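Folding, August

Four o'clock and the van comes at eight. Veronika has not started on the cloths.

She said she would. Wednesday she said it, standing in the hall with her coat half on - leave the cloths, Salim, I'll do the cloths. So he left them. Now the kitchen is boxes and the stairs are boxes and the cloths are still wherever cloths go.

"They're just rags," says Remzi from the doorway.

"They're not rags."

"Some of them are rags."

Salim doesn't answer. Tape. Where is the tape. He had it a minute ago, he had it in his hand when the phone went, and the phone was Cengiz asking was it number 34 or number 356, and how do you mix those up, they're not even the same lenght.

Their mother folded everything in thirds. Then in half. Then a flat hand on top, once, like putting a child to sleep. Tablecloths, dusters, the blue one from when Remzi was small. She kept her cards with them too, tucked in between - the dentist, the bus times, a recipe off a flour packet. You'd shake out a cloth and something would fall on the floor and she'd say oh, so that's where.

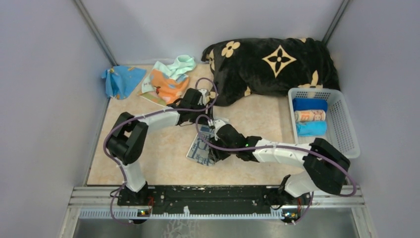

The blue one

Remzi found it. Sky blue, little orange and yellow bits printed all over it, crumpled up like somebody had been crying in it. He held it by one corner.

"This was mine."

"It was everybody's."

"It was mine, Salim. I had it on the boat."

What boat. There was never a boat. There was the ferry, once, and it rained, and Remzi was sick into a hat. But he had that face on so Salim let him have the boat.

Half past five. Veronika turned up with bread and no apology and sat straight down on the floor. Thirds. Then half. Then the flat hand. She'd only met their mother a few times, she must of watched her do it.

Nobody said anything for a bit.

"There's a card in this one," she said.

Salim put the tape down. Found it, then - it was on his wrist the whole time, like a bracelet.

"What's it say?"

She turned it over. Turned it back. Downstairs the bell went, too early, Cengiz leaning on it the way he does.

"Dentist," she said. "She missed it."

Remzi was already laughing. He put the blue cloth in his jacket and went down to let the van in.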